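Leave the green bits on

I have been having the same argument with my sister-in-law since January, and I'm going to have it here instead, where she can't interrupt. She hulls strawberries before anyone gets near them. Out comes the little knife, off come the leaves, and the poor things go into a bowl with their heads cut off, leaking. By the time the tea's made there's a pink puddle at the bottom and the ones underneath have gone to flannel.

Leave the leaves on! They're a handle. You pick the strawberry up by its hat, you bite, you put the hat on the side of your plate and you carry on talking. Children work this out by the age of two.

I'll admit the knife people have a case if you're making jam, or a trifle, or feeding 120 at a wedding (my friend Houda Gaber did exactly that in Woddale and she says she still dreams about it). Fine. But for a few people round a small table, I can't see what all the work is for. Sushil Tyagi, who I used to share an office with, goes further and says you shouldn't even use a bowl. A bowl hides them. On a plate you can see what you're getting, and you can spot the one you want before someone else does — he always got it, too.

And don't pile on the extras. I paid £1.50 more at a café in Calby last summer for a dribble of balsamic I hadn't asked for and a mint leaf that tasted of fridge. A plain white plate does the job. Red and green look so cheerful against it that you needn't do anything else, and half a dozen is plenty to put out with a pot of tea.

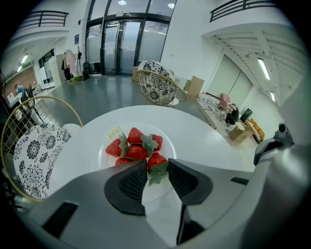
Six strawberries, hats on, white plate. I'd sit down to that, and on one of those flowery cushions too.

My sister-in-law says the leaves look untidy. Well, they do stick out all over the place, and I like them for it. She's coming on Friday and I've bought two punnets. The little knife has gone in the drawer under the tea towels.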